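Section 4: Setting Up Your Artwork and Placing the Imprint

By now you have an account on Nurnetgate, a shipping address it believes in, and a logo file somebody emailed you with the subject line "logo FINAL final." Keep that file open. You will need it, or the one it was made from.

This section covers imprint setup for the Hendeck line of insulated tumblers, golf towels and travel cases. If you are ordering Salinas pens, skip to Section 6, where the imprint area is smaller and the disappointments are too.

4.1 Before you start

You will need:
Your logo in vector format (AI, EPS or SVG)
The ink color numbers, if your company has opinions about its blue
The name of the one person who can approve the proof

A JPEG pulled from your website is not a vector file. Renaming it "logo.eps" does not make it one, and the uploader checks.

4.2 Uploading the artwork

1. Sign in and open the order. The artwork tab is the third one along, after Quantity and Decoration Method.
2. Click Add Artwork and choose your file. Large files take a minute. The progress bar stops at 63 percent on nearly every upload and then finishes all at once. Leave it alone.
3. Choose the imprint location. Front is standard. Back and wraparound carry a second setup charge, shown in gray under the total.
4. Drag the logo into the dotted box. If the box turns red, some part of your artwork is outside the imprint area. It is usually the little trademark symbol.
5. Click Save Placement. Moving to another tab does not save it.

Note: The preview shows the logo on a white item no matter which color you ordered. If you are putting navy ink on a navy tumbler, the preview will look terrific.

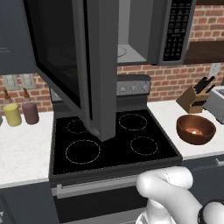
4.3 Choosing ink colors

1. Open the Colors panel. The system lists every color it found in your file, including ones you didn't know were there.
2. Merge the duplicates. Two blacks count as two colors and are billed as two colors. Select both and click Combine.
3. Match each remaining color to a stock ink, or enter a custom number. Custom matches add 2 working days.
4. Check the total against the limit for your item. Screen printing on tumblers allows two colors. Towels are embroidered, so you are choosing thread, and the panel switches to a thread chart without mentioning it.

Caution: Gradients do not screen print. The system will accept one, convert it to dots and send you a proof that looks as though your company is being seen through a window screen. Ask your designer for the flat version.

Fine lines are the other trouble spot. Anything thinner than 1 point tends to fill in or vanish, and a tagline in script type will do both. If the tagline matters, give it more room. If it says "Excellence Since Always," consider whether the golfers will miss it.

4.4 Requesting and approving the proof

1. Click Request Proof. An electronic proof arrives by email, normally before 4 p.m. if you asked for it in the morning.
2. Open it at full size. Proofs approved on a phone in a parking lot make up a good share of our reprint correspondence.
3. Read every word out loud, including the phone number. Dial the phone number.
4. Click Approve, or click Revise and type what you want changed. "Make it pop" is sent to the art department exactly as written, and they will write back asking what you mean.

The first 2 rounds of revisions are free. After that there is a charge per round.
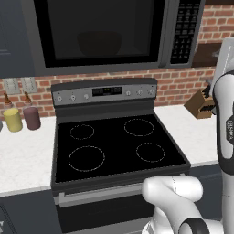 Zodwa Kekana wrote in to say that step 3 should be printed in larger type. Her office approved a run of 3,000 towels for the Umilel charity scramble with the area code transposed, and they have been drying dishes with them since January. "We had four people sign off on it," she adds, "and I think each of us figured the other three were reading."

We have left the type size as it was, but please do read it. One approver with a quiet 10 minutes is worth more than a long email chain of thumbs-up.

4.5 Ordering a pre-production sample

A sample is optional for stock imprints and required for any custom match or wraparound.

1. Check the Sample box before you approve the proof. It disappears afterward.
2. Enter a delivery address where a person will be present to open a box.
3. When the sample arrives, check the imprint for position, color and spelling. Spelling again, yes.
4. Wash it the way a customer would. Hendeck tumblers are hand wash only, so the honest test is whichever way you were going to wash it regardless.
5. Release the order from the Samples tab. Production waits until you do. 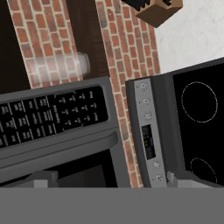
Note: The production clock starts at release, so a sample sitting unopened at the front desk counts against your event date and no one else's.

4.6 If something looks wrong

Logo appears as a gray square: the file has linked images that were not embedded. Re-export and upload again.
Fonts have changed: convert all type to outlines.
Dotted box is missing: you have selected Blank (No Imprint).
Proof shows another company's logo: do not approve it, however nice it is. Forward it to Consuelo Taipe in order support with your order number.

Leave the artwork tab open until the status line reads Locked. Shipping and split deliveries are in Section 5.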